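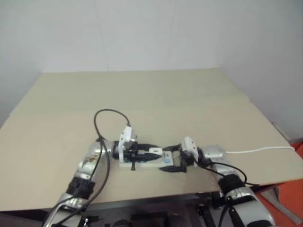 Two arms, one bench, both grippers at work.

Workshop tips: the Nurkari two-arm kit

Bolt the stand down before you mount the arms. Leave slack in the gripper cables — ours pulled tight at full reach until Beverley Bolger rerouted them.

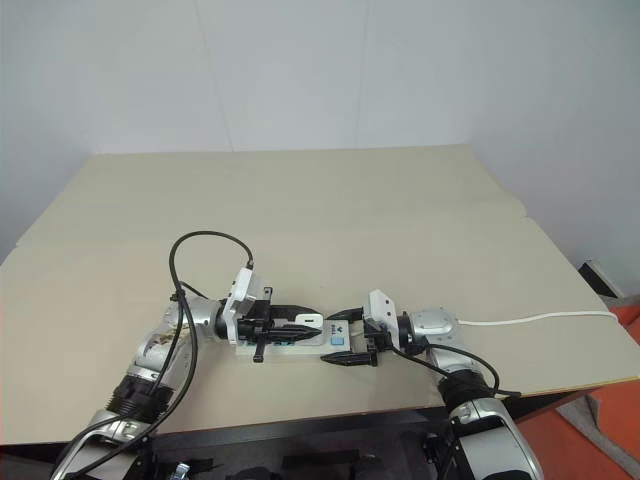
Clear the bench of anything the arms don't need. Go slow on the first 10 runs, then raise the speed. Hollis rents the kit for $354 a month, Sunday pickup included. Spare fingers cost extra.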